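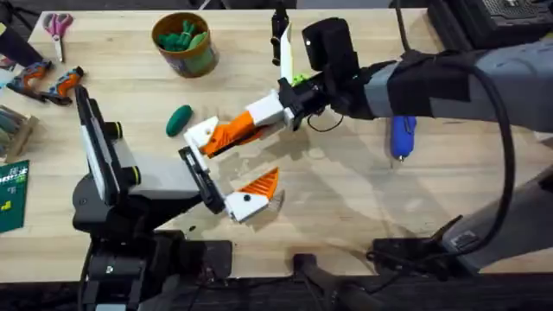

Bako Workshop -- The Benches

The Bako Workshop occupies the ground floor of the Zindetetti building and is open to members and registered visitors. This page presents the work surfaces in daily use. The gallery was last revised on 13 Apr 2018.

Bench 3
Light wooden butcher-block surface, with long parallel planks and a faint grain. A few darker stains remain near the center and have been left as they are. The surface will next be oiled in November.

Care of the surfaces
Members are asked to place a mat under paint, glue and drinks. Spills should be wiped up promptly and reported at the front desk. Sanding is carried out by workshop staff only.

Reservations
Benches may be reserved up to 7 days in advance. Large or heavy items -- anything over 500 pounds in particular -- require written approval before delivery.

Inquiries about the benches or this gallery may be addressed to Babatunde Ibrahim, Workshop Office.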